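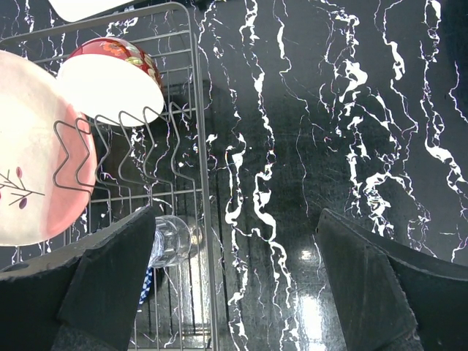 Sarmīte Rätsep says hers has been next to the sink since July and she still likes the zigzag part best, big plates stay up and don't slide into each other. Her one complaint was the feet. More on the feet further down.

Grodia wire dish rack
Item 3339
Sold by Bestska. In stock.

Open wire rack for plates, bowls and glasses. Thin rods, gray finish, rounded rectangular rim. One row of zigzag dividers for standing plates on edge. Rest of the floor is flat wire, so bowls go upside down wherever there's room.

No tray under it. Water goes straight thru to whatever is below. Fine on stone or marble-look tops, wipe after. On wood, put a mat down. We sell the Murthy mat, comes in two sizes, get the larger one.

Loading it
Big plates first, in the dividers. Bowls next, foot up. Cups and glasses last, toward the back where your sleeve won't catch them. 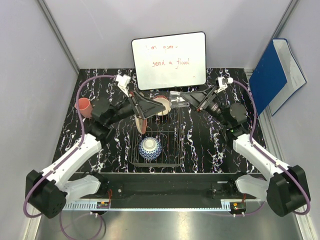

Glasses can go in on their side if they're short. Tall ones tip, so stand those mouth down in a corner. Knives: no. There's no cutlery cup with this one, the Pestard clip-on cup fits the rim and is sold seperately.

Feet
Older stock came with hard caps that could skid on a polished counter. Changed 27/05/2022 to soft caps. If you have the old ones write to us with the item number and we'll mail a set of 5 (four plus a spare). No charge. Pull old cap off, push new one on, done.

Care
Warm water, dish soap, soft brush for the bends in the dividers. No steel wool. Dry the rim now and then, hard water leaves spots. Don't put it in the dishwasher, it takes up the whole bottom basket anyway.

Returns
11 days, unused, any box will do. Bent in shipping? Send a photo the same week and we replace it. Bent dividers can usualy be eased back by hand, go slow.

Shipping
Flat rate for up to 9 racks per order. More than that, ask first.

Also in the Grodia range: sink caddy, over-sink shelf, small rack without dividers (back soon)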